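Gripper and Wrist Camera Trials: Drawers and Handles
Gallery page, Skesville group
Last update: 04/03/2022

On this page we collect pictures from our comparison of two sets of gripper fingers on simulated kitchen furniture. The task is simple to say: open a drawer, close it again, and do not push the cabinet away. We wanted to know how the fingers behave, and also how much the wrist camera helps the controller when the hand is already close to the furniture.

The arm and the room were the same in all trials. Only the fingers, the controller and the camera mounting were changed. The short fingers we call Riston and the long ones Cledus, after the folders where the models were first saved. The names stayed.

We made 12 runs for each combination. The text near each picture is mostly about the trial and what we learned from it, so please read it as notes and not as a full report.

1. Side view of the workspace

The cabinet with the upper drawer open, and the gripper at the side of it, close to the front. From this side it is easy to judge the height of the fingers against the top edge of the drawer. When we review a bad run we always begin with the outside camera, and only after this we look at the wrist view.
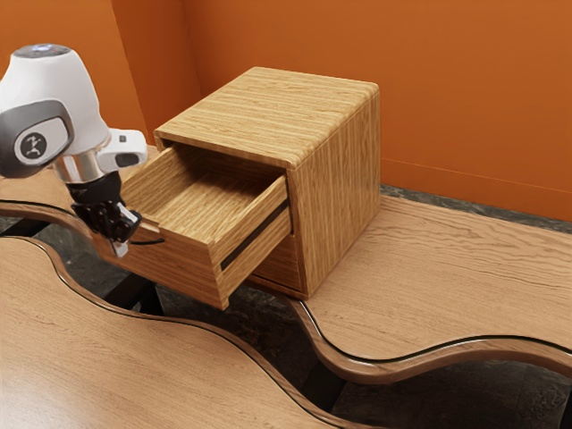 2. Wrist camera, looking for the handle

Handles of this kind — black, round and shiny — are harder for our detector than we expected. The bright line on the bar moves when the camera moves, and the detector likes to follow the bright line and forget the bar. With the dark area under the wood it has even less to work with. The black arc across the lower half of the view is what it should find.

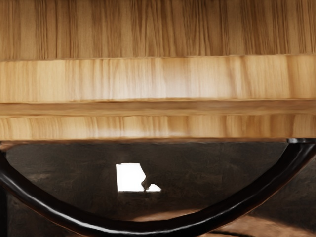
We tried two answers to this problem. The first was to lower the exposure of the simulated camera, and this made the dark parts worse. The second was to give the controller the last good position of the handle and let it trust this position for 7 frames. The second answer is now the standard setting. It is not elegant, but the approach became much calmer, and the arm does not shake from left to right any more when it is near.

For the Cledus fingers this calm approach is more important than for Riston. Long fingers make every small error of the wrist bigger at the tip.

3. Wrist camera, fingers in view

Both finger tips are at the bottom of the picture, open, with the handle still far above them. We like to have the tips inside the view, even if they take some pixels, and with the older camera mounting it was not possible. Now the controller can compare the gap between the fingers with the lowest point of the handle in the same picture. Light wood with a strong reflection in the middle is a good test for this, as the reflection is easily taken for an edge. 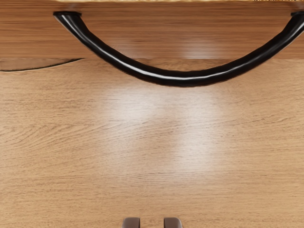 Lilian Kariuki wrote to us after the first version of this page: I would be careful with the conclusion about the mounting. You changed the mounting and the controller in the same week, and in my experience the controller explains more than the camera does. Could you run the old mounting again with the new controller, before you recommend it to other groups?

She is right, and we have put these runs on our list. Until they are finished, please take our opinion about the mounting as an opinion. The comparison of the fingers is not touched by this, as both sets were always tested with the same mounting.

4. Wrist camera with a small tilt

The wrist is a little turned here, so the lower edge of the wood goes down to the right. We allow this in the trials on purpose. A controller which works only with a perfectly level camera is not of much use to us. Renaud, our older controller, had trouble already with a small angle: it closed the fingers too early on one side and touched the bar with one tip only. The new one corrects the angle first and then goes forward. It costs time, but we did not see the one-sided touch again in the Riston runs. With Cledus we saw it 2 times.

Wing-sze Chou prepared the lighting for this set and kept it the same for all finger types. The complete set has 2550 pictures from the wrist, and we show only a few of them on this page. If you need more of them for your own detector, write to the group and say which fingers you are interested in.

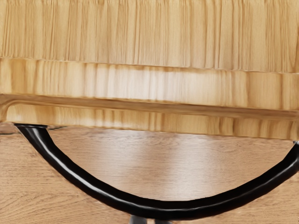
Skesville, April

The runs with the old mounting have started. We begin with the Riston fingers, then Cledus, in the same order as before and with the same start positions of the arm. The exposure stays at the standard value. When both sets are complete we will add a second gallery with the closing part of the task, where the fingers push the drawer and do not hold the handle. For closing, the short fingers look better so far — but we have too few runs to say it with certainty.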